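Grodton open day button press: notes and data card

Status: partial. Written from a visitor's notes and the files handed out afterward. Read the caveats before you use any of it.

What it is

A small set of head-camera images and run notes from the open day at the Grodton site in February. The station was a table, one push button and a robot with a black hand and a white forearm. The task was to reach out and press the button. Domon ran the station. Arrieta supplied the control software, and the name Gekilow on the handout refers to the task script, not to the robot.

The handout says 10 demonstration runs were offered to visitors. I stayed for 8 of them. The spoken introduction gave a success rate of 70 percent for an earlier round of tests, with no word on how many tests that was or what counted as a success. I asked. The answer was that a press is a press.

I don't think that is good enough. A press that lands square on the dome and a press that slides off the rim are different results, and the log has one column for both.

Setup

The button has a red dome, a black rim and a blue base. It stands on a light-colored table, with a teal circle drawn on the surface to show where it belongs.

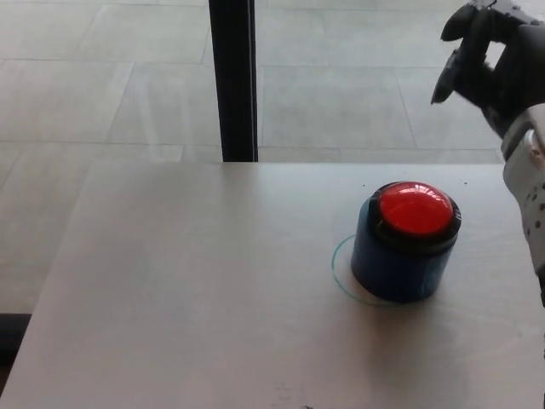
Hand over the table, not yet touching the button. The base sits to the right of the circle.

The circle is the part I would look at first. It is slightly larger than the base, so there is already some slack in the placement before anyone starts. If the button can sit off the mark and the run still counts, then the mark is a suggestion. That may be fine. It may even make for a harder and more honest test. But the handout calls it a "fixed target position", and those words should come out.

The log has no field for where the button stood at the start of a run, or where it stood at the end. So there is no way to tell from the log whether an offset was there from the start or came from contact. Domon said the script copes with small offsets. I have no numbers on what small means.

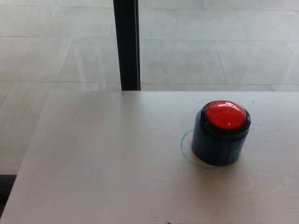
Button and circle with no arm in view. The line shows to the left of the base and below it.

Contents

images/ – head-camera stills, not sorted by run
runs.csv – run number, result, operator comment
handout.txt – the text given to visitors, typed up by me

The stills carry no run number. Do not assume that file order is time order. I tried to match them to the runs and gave up.

Known problems

Result is yes or no only. No force, no contact point, no time to press.

2 rows in runs.csv have an empty result. The operator comment for both is "again". I left them blank, and anyone who fills them in should say so.

One button, one table, one task. Anything said about new objects or other rooms came from the talk and has no support in the files.

Suggested use

Fine for checking an image loader, or for trying out a detector on a red button and a thin drawn circle. I would not train a policy on it, and I would not quote the 70 percent.

Open requests

Start and end position for each run – asked, no reply yet
Definition of a press – asked twice
Raw video – Arrieta says it exists

Changes

v2: removed the word "benchmark" from the title. Fixed the column names in runs.csv.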